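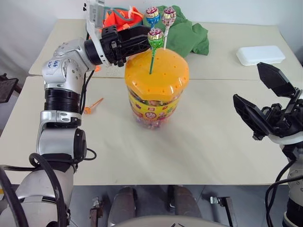
Why does a lollipop tub have holes in its lid?

A lollipop is a ball of sugar with a handle. The handle is the clever part. It keeps your fingers clean, at least until you put the lollipop down on the couch.

Sticks are also handy in a shop. Push one into a hole in the lid and the lollipop stands up straight, showing off its shiny wrapper. Green, blue, pale pink — you can choose from across the room, long before any grown-up has agreed to buy one. The rest wait inside, where the clear parts of the tub let you peek at them.

Try it at home: stand a wrapped lollipop on a table without a hole. It will lie down, like the orange one. A round head is heavy and a thin stick has almost no foot to stand on. A hole grips the stick from the sides and stops it from tipping.

You may now eat your experiment, after dinner.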